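Heywood Simulation Guide
Section 13: Good Practice for Countertop Object Tasks
Ilum Robotics Training Program, revision of 6/8/24

13.1 Purpose

This section sets out the rules that apply when an operator prepares and records a countertop task with a single arm in the Hillo kitchen. It covers placement of objects, approach to the work surface, clearances and the stop procedure. It applies to all simulated sessions and is to be read before Section 14, which deals with transfer to hardware.

Operators who have completed Section 12 may begin at step 1. All others must obtain sign-off from the session lead.

13.2 Before the session

1. Load the kitchen file and confirm that the arm is in its home position.

2. Place only the objects named on the task sheet. Bottles and shakers shall stand upright on the countertop at the start of the session. An object that has tipped during loading must be reset, and the loading step repeated.

3. Leave an open stretch of countertop between the gripper and the nearest row of objects. The gripper shall be open and empty when recording starts.
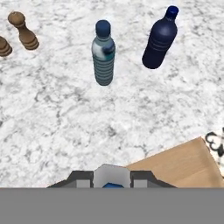
The approach speed for the first movement is set in the session profile and may not be raised by the operator. If the profile shows a value above 438, close the file and report the matter to the session lead. Values are stored in the units used by the Wusitz controller and should not be converted by hand.

Note: Glossy and see-through containers can give poor depth readings. Where the task sheet calls for such a container, run the depth check twice and keep both results with the session record.

13.3 Clearances

4. Check the whole arm for contact, including the elbow and the wrist. Many rejected recordings show a clean grasp and a link passing through furniture. Bar stools, cabinet fronts and the side of the island count as obstacles at all times, whether or not they are part of the task.

5. Where tall bottles stand close together, approach from the open side. Do not pass the gripper between two containers unless the task sheet states that this is allowed.

6. View the arm from at least one outside camera before the first grasp. The wrist camera alone is not sufficient for a clearance check.
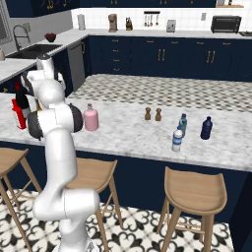

13.4 During the session

7. Keep one hand on the stop control. The stop control must work in simulation exactly as it does on hardware, and operators are expected to use it in the same way.

8. If an object is touched by any part of the arm other than the fingers, stop, mark the attempt as a contact, and return to step 1. Do not correct the position of the object by pushing it with the gripper.

9. End the attempt after 1000 control steps, even if the task is nearly complete.

CAUTION: Do not turn off collision checking to finish an attempt. A recording made with collision checking off must be deleted and may not be used for training or for review.

10. When working above a group of containers, lower the hand in short moves and pause after each one. Compare the height shown on the panel with the height of the tallest container in the group.
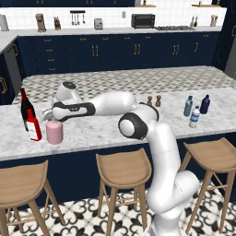

May an operator change the order of the objects on the countertop between attempts?

Only when the task sheet lists more than one layout. In that case the new layout is entered in the session record before the next attempt begins, and steps 2 through 6 are carried out again in full.

13.5 Records

11. Save every attempt, including those that were stopped. The file name consists of the task number, the layout letter and the attempt number, in that order.

12. Enter the reason for each stop in plain words. Codes from the earlier edition of this guide are no longer accepted.

Session records are kept in the Heywood archive for 23 months. Requests to remove a record are made in writing to the program office and must give the task number.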